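How a Sports Story Gets Into the News

A sports reporter tells people what happened in a game and why it mattered. Most reporters have a beat, a team or sport they follow all year. Wondimu Yimer's beat is the Grostirville soccer team. He goes to practices as well as games, so he knows the players well.
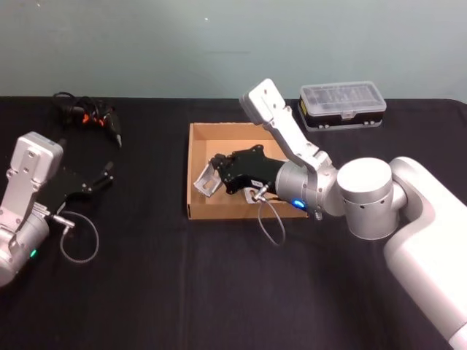 What does a reporter do during a game?
Reporters watch closely and take notes. They write down who scored, when it happened, and anything unusual, such as a player getting hurt. Many start writing the story before the game is over.

When the game ends, the reporter talks to players and coaches. Their exact words are called quotes. A reporter may leave out part of a quote but may not change what the person meant.

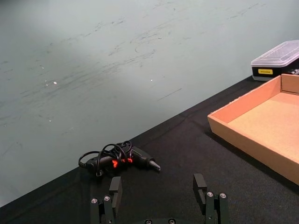

A story needs its facts in a good order. The final score usually comes first, and the small details come later. Without an order, notes can end up like the cord looped over that glue gun — it is hard to see where one end leads. If Grostirville beats Wostden 8 to 2, readers want to know that right away.

Next, the story goes to an editor. Ute Schwerdtfeger checks the spelling of every name and asks questions if something is not clear. Then she writes the headline.

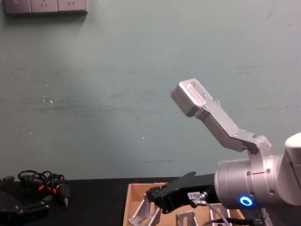 Reporters work wherever they can find a seat. On the road that may be a bus, a hallway, or a corner of the locker room. A laptop battery can run low before the story is done, so a wall outlet like the one up in the corner is a good thing to look for early. The story is due on time even if the game runs late.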